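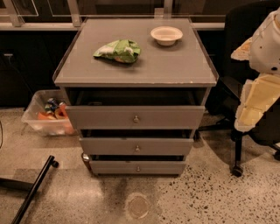 Three-drawer cabinet with a bowl and a snack bag on top, seen from the head camera. All drawers are partly open.

Cuvance Drawer and Tabletop Evaluation Kit

Product page, last changed 24 Jun 2019

Cuvance is a kit for research groups who want to measure how well a mobile manipulator works with ordinary office furniture. It contains the task cards, the scoring software and the reference recordings which we used in our own study at the Grurnen laboratory. The cabinet and the objects are not delivered with the kit. Any cabinet with three drawers and round knobs can be used, if the knobs are in the middle of the fronts.

What the method measures

Most drawer tests begin with one closed drawer and finish when it is open. We found this too easy for comparing two control policies. In the Cuvance method the start state is chosen from a table, and the drawers can be open by different amounts. The robot receives a short instruction, for example "put the snack bag in the top drawer and close it". It must then decide which drawers are in the way and in which order to move them.

Objects on the top are part of the test. A soft bag changes its shape when it is gripped, and a bowl must be held at the rim or from the side. The task cards give a start area for each object and allow free rotation inside this area.

Result from the Grurnen study

We compared two policies, named Goodwin and Skamham in the software. Both were trained on the same 800 demonstrations. Each policy then did 600 test runs. Goodwin plans the drawer order first and after this moves the arm. Skamham chooses every movement directly from the head camera.

With all drawers closed at the start, the difference between the policies was small. With several drawers partly open, Goodwin was clearly better. Skamham often pushed the top drawer when the instruction was for the middle one – from above, the top front covers much of the space below it. The full tables are in the report which comes with the kit.

Contents of the kit

Task cards for drawer, bag and bowl tasks, 15 cards
Scoring software with source code
Head camera recordings from the study
Printed floor template for the position of the cabinet
Report with all results and the list of failed runs

Requirements

One arm with a two-finger gripper, and a head camera which looks down on the cabinet top. The software needs 2 computers, one for the robot and one for the scoring. The cabinet should stand on a flat floor. Chairs, bins and cables near the cabinet may stay in their places – we did not clear the room for our recordings, and the scores are only comparable under similar conditions.

Ordering

The kit is available to universities and company laboratories. Delivery of the present version starts in July. Please write in your order which arm and which gripper you use, so that we can include the correct configuration file. Groups who have the earlier version receive the new task cards without cost.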